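Put the legend where the hand goes

I have spent a good part of this year reading house rules for robot workcells, and I want to make a case for the least glamorous page in all of them: the page about labels. I love this page. I think it should be longer, it should come first, and every lab that teaches a robot arm to work a control panel should have to write one before the arm moves at all.

My own conversion came at Illimcombe, where we build practice tasks in simulation. The panel we use most is a simple thing, a joystick, a toggle, a program selector and a few colored lights, and for months our rule about it was a single line: "Set the program and run the cycle." Everybody understood that line. Then I sat down to write out what it meant, and I filled 2 pages before lunch!

Which program? Who says so, the person or the light? Does the arm check the light first, or turn the dial and check afterward? If the lever sits between two positions, is that a fault or a pause? A human operator fills in those answers from years of washing machines and elevators. A robot has only what we wrote down, or what we happened to show it.
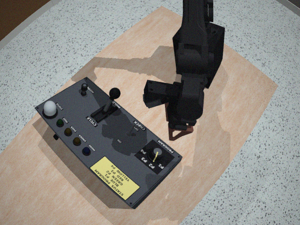 So my first proposal is that a color code must be printed on the equipment itself, in words, next to the thing it explains. Blue is P1, green is P2, red is P3, yellow is P4. Plain, short, and readable by the new hire as well as by the machine. I've seen beautiful color schemes that lived in a binder two rooms away, and they are worth very little at four in the afternoon when the light changes.

My second proposal is about viewpoint, and I get a bit worked up about this one. A label is only a label from the side where you can read it. Plenty of written procedures assume that whoever is doing the job can see the face of the panel, and plenty of camera positions make that assumption false. Go and look from every viewpoint your system relies on - all of them, including the low one at the back of the bench.

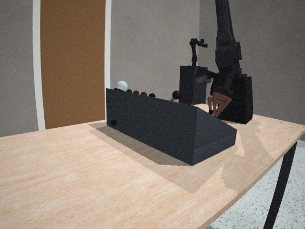 The Vedach guide, which a friend passed to me in November, handles this wonderfully. It asks you to list each marking the task depends on and, beside it, each view from which that marking can be read. If a marking has no view, the task isn't approved. You fix the view or you fix the marking. It takes an hour, and people come out of that hour knowing their own equipment better than they did going in.

Shadows belong in the same list. An arm reaching over a panel darkens the very words it is supposed to act on, and a rule that says "read the setting before moving" ought to say where the arm should be while the reading is done. 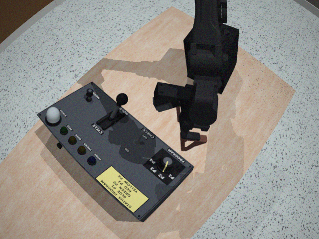
I know the objection, because I used to make it. Rules like these slow people down, and simulation is supposed to be the place where you can be quick and careless. Our Trultier archive holds 1,616 recorded attempts, and when we finally went through them against a written standard, 293 had no note of which program had been asked for. The movements were all there, lovely smooth ones, and we couldn't say whether a single one of those attempts had done the right job. That was quick work and we had to redo it.

Simulation is where good habits are cheapest. Moving a sticker costs a minute. Swapping the wording of a legend costs less. Try the same thing after the real panel has been bolted down and wired, and you'll be filling out forms until spring.

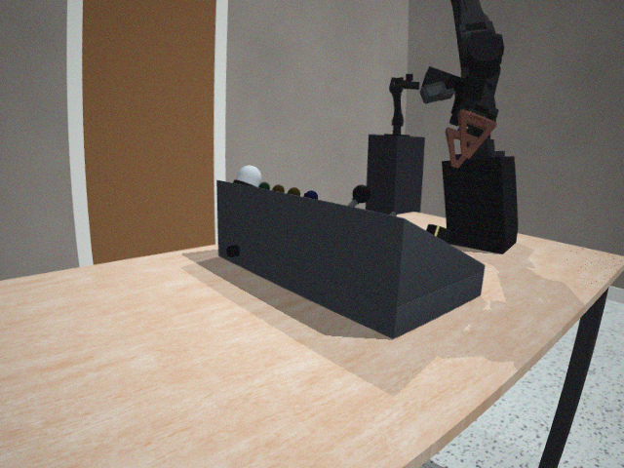
There is one more rule I'd like to see borrowed widely, and it comes from the Győri workshop. They require a rest position to be written into every task, with the gripper clear of all controls, and they treat it as part of the job. A cycle doesn't count as finished until the arm is back there. I was skeptical for a week and then copied it word for word.

If you run a cell of your own, pick one panel and write its label page this month. Send it to someone who has never touched the equipment and ask them which way to turn the dial.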